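Westley Picture House - pre-screening safety walk, with my comments

Tuesday, August 23, 2022

Right, this is the check I do before the all-day creature feature marathon, typed up with my own mutterings because the official form gives you a box the size of a stamp. We're running Nurinero first (the giant eel one, so good!), then the restored print of Grullard, and I want everything sorted before the doors open and people in rubber masks start asking me where the loos are.

FRONT OF HOUSE

1. Main doors open fully, both leaves - OK
Left one still sticks a bit when it's been raining. Shoulder works.

2. Foyer floor clear, mats flat - OK after fixing
Mat by the box office had curled up at the corner again. Taped it. Black tape on a red mat, looks awful, can live with it.

3. Queue barrier not blocking the side exit - FAIL, then OK
The life-size Grullard standee had been parked right in front of the side exit. I love him, he's got the googly eye and everything, but he's now over by the sweets.

4. Extinguishers in place, pins in, dates good - OK
Foam one by the kiosk is due a service in November. I've put it in the diary.

AUDITORIUM

5. Aisle lights - 2 OUT
Both on the left side, rows F and G. Bulbs ordered from Fourie, should be here before the weekend. Torch for the usher until then, and I mean an actual torch, please don't use your phone.

6. Exit signs lit - OK
All of them, including the one behind the curtain that flickered right through the last zombie night. People thought it was part of the film.

7. Seats - ONE TAKEN OUT OF USE
Row 12, second from the aisle. The seat tips forward when you lean back, which might be fun for a monster film but not for your teeth. Bagged and labelled.

8. Wheelchair spaces clear - OK
Somebody had stacked foam tentacles in them. Tentacles now in the cupboard.

9. Smoke machine - OK WITH CONDITIONS
Only for the Nurinero intro, short bursts, and tell whoever's on the fire panel first. We all remember last time. If it sets off the detectors we do the full evacuation, no arguing, even if it's the good bit with the submarine.

PROJECTION BOX

10. Cables taped down, vents clear - OK
Found a jumper draped over the projector vent. Not naming names, it's on the hook.

11. Lamp hours logged - OK
3342 on the counter. Still behaves itself, but I'd like a spare in the building before we do another marathon.

12. Door closes by itself - FAIL
Closer has gone soft and it stops a hand's width short. Please pull it shut behind you until it's adjusted. It's a fire door and I will go on about it.

WORKROOM

13. Bench clear of sharp things - OK
No craft knives left out, for once. The mask repair lot have been very good.

14. Small parts put away, drawers shut - ONE TO DO
Easy to miss and easy to catch a sleeve on, so have a quick look as you go past.

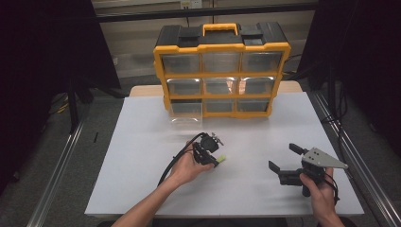 Item 14: parts organiser on the bench, bottom left drawer out.

15. Glue and paint lids on, window opens - OK
Window opens if you're firm with it.

NUMBERS AND SIGN-OFF

We've sold roughly 40 tickets so far, well under what the room is allowed, so no worries about capacity. I'd still like someone on the side exit for the whole of Grullard, as that's when everyone wanders out for chips and props it open with a bin.

Still open: aisle bulbs, row 12 seat, box door closer, workroom drawer. Happy to open with the first two as they are. The door closer I want looked at before the marathon, so if you've got a screwdriver and a spare half hour, come and find me. I'll be checking the aisle lights again once the bulbs turn up.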